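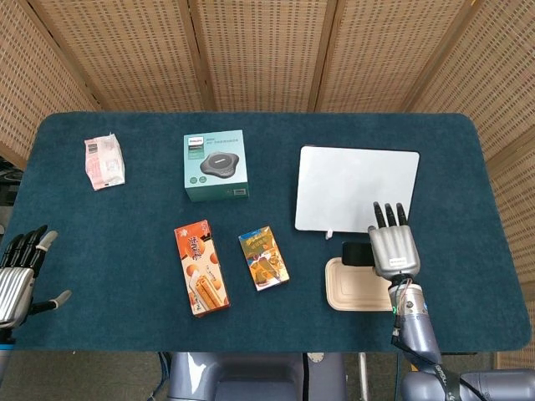
One of the two-handed robots at the Arkitz open day, with a table of boxes and a tray to work on.

I drove out to Nurcombe in December for the Arkitz open day. The flyer said 2 p.m. and I got there early, so I had time for coffee.

There were 14 of us in the group. We got two stations, and this was the one I liked better. The hands are metal with dark fingers, and the wiring is right out in the open at the wrist. The table had snack boxes on it, a Philips speakerphone box and a tray. Ordinary stuff -- I have most of it in my kitchen.

The man running the session said they had logged 2,741 tries at picking and placing on the system, which they call Hema. I asked which items give it trouble. He said thin packets, mainly.

The other station was called Umali and it sorted bolts. It was faster but less interesting to watch.

Parking is free behind the building. They plan to hold another open day in spring, and I'd go again.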